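Section 4: Setting Up and Running the Brick Sorting Demonstration

Applies to: Grulau two-arm station, open day configuration
Read Section 2 (Power and Emergency Stop) before you start.

4.1 Before visitors arrive

The brick sorting demonstration is the one most visitors stop at, and it is also the one that needs the most care with the table layout. The arms work from taught bin positions. If the bins are out of place, the arms will still go to where the bins ought to be.

Two people are needed. The operator stays at the console with the stop button in reach. The host talks to visitors and looks after the bricks. Do not run the demonstration with one person doing both jobs.

1. Switch on the station at the wall, then at the cabinet. Wait for the steady green lamp on the cabinet door.
2. Check that the stop button is released. Turn it clockwise if it is latched.
3. At the console, choose Demonstrations, then Binlow, then Colour Sort. (Binlow is the name of the demonstration program. Older printed cards call it "Bin Sort".)
4. Set the arm speed to Visitor. This limits the tip of each gripper to 165 mm per second.
5. Press Home. Both arms fold back to the sides and the grippers open.

CAUTION: Keep everyone behind the floor line while the arms are homing. The elbows swing out further during homing than at any other time in the demonstration.

NOTE: If the speed setting is greyed out, the last session was closed in teaching mode. Log out and log in again as Operator.

4.2 Placing the bins and bricks

1. Push the three bins together side by side, with the open fronts facing the robot.
2. Check the order from the robot's side: blue on the left, green in the middle, red on the right.
3. Line up the front of the row with the pencil marks on the table.
4. Put some bricks of the right colour in each bin. Visitors understand the task much faster when the bins are already part filled.
5. Place the loose bricks on the open table in front of the bins. Leave space between them so that the fingers can come down on both sides of a brick.
6. Look along both arms and check that the cables hang clear of the joints.
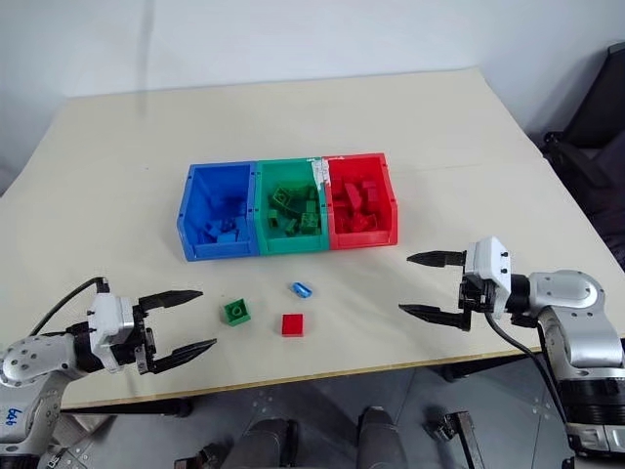
Figure 4-1. Bins in order, loose bricks in front, both grippers open.

A mixture of brick shapes is fine. Square bricks with studs are the easiest to pick. Thin plates and rounded pieces take longer and are more likely to slip, so start with square bricks if a school party is waiting and add the awkward ones later.

Do not place loose bricks within 400 mm of the cabinet side of the table. The arms can reach that area, but the program does not search it.

NOTE: The bricks must be clean. Sticky bricks do not drop when the fingers open. Wash them in warm water with a little washing-up liquid and leave them to dry overnight. Do not use the Pumum surface spray on the bricks or on the finger pads, as it leaves a film.

4.3 Starting a run

1. The host asks visitors to stand behind the floor line.
2. The operator says "Starting" loudly enough for the host to hear.
3. Press Start and hold it for 2 seconds.
4. Both arms move to the ready position and the program searches the table.
5. The program picks the first brick and the run continues until the table is clear or Stop is pressed.

The first brick is normally the one closest to the gripper. The host can invite visitors to guess which brick will be chosen, but should not promise an answer. Light from the windows sometimes changes the order.

4.4 Using the wrist view screen

Each arm has a small camera at the wrist. The picture from either camera can be put on the large screen so that visitors at the back can follow the work.

1. On the console, open Views.
2. Choose Left Wrist or Right Wrist.
3. Press Send to Screen.
4. To go back to the title card, press Clear Screen. 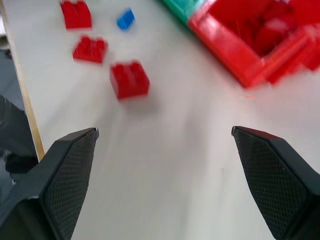

Figure 4-2. Wrist view with a red brick ahead of the open fingers. Blurring of the table and bricks is normal in this view.

The wrist picture smears when the view is moving quickly across the table. Visitors often ask if the camera is out of focus. Look at the fingers: if the cross pattern on the pads is clear, there is no need to adjust the lens. If the pads are blurred as well, wipe the lens with the dry cloth from the Ristić kit and look again.

CAUTION: Press Stop before wiping a lens. The Pause command holds the arms in place but leaves the program active.

Some visitors find a moving wrist view uncomfortable to watch on a large screen. Change back to the title card if anyone says so.

4.5 If a brick is missed or dropped

A missed brick is a normal part of the demonstration and there is no need to stop for one. The program makes up to 4 attempts at the same brick and then moves on to another.

Stop the run and sort it out by hand if:

- a brick falls between the bins or on to the floor
- a brick is caught under a finger
- a bin has moved away from its mark
- a cable has come forward over the picking area

To clear the table:

1. The operator presses Stop and says "Stopped".
2. The host waits for the amber lamp before reaching over the table.
3. Move the brick or bin and step back behind the line.
4. The host says "Clear".
5. The operator presses Resume.

A brick lying upside down can stay as it is. The fingers grip the outer sides, so the studs make no difference.

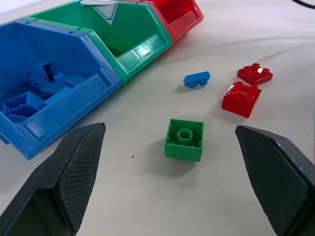
Page last changed: August 22, 2021, by Patricio Segura

4.6 Letting visitors place a brick

Visitors may place bricks only between runs, with the station stopped and the amber lamp lit. Children must have an adult with them.

1. Hand the visitor one brick.
2. Ask them to put it anywhere on the open table, away from the edge.
3. Check that it is not touching another brick.
4. Ask the visitor to go back behind the line.
5. Start the run as in 4.3.

Do not let visitors take bricks out of the bins themselves. The fronts are low and it is easy to knock the row off its marks.

4.7 Closing down

1. Press Stop, then Home.
2. Clear the loose bricks into their bins.
3. Wipe the finger pads with a dry cloth.
4. Log out, then switch off at the cabinet and at the wall.
5. Write the number of runs and any faults in the station book.

Faults with the arms or grippers go to Chih-ming Chou. Missing bricks and damaged bins can be replaced from the box under the console. For teaching new bin positions, see Section 6.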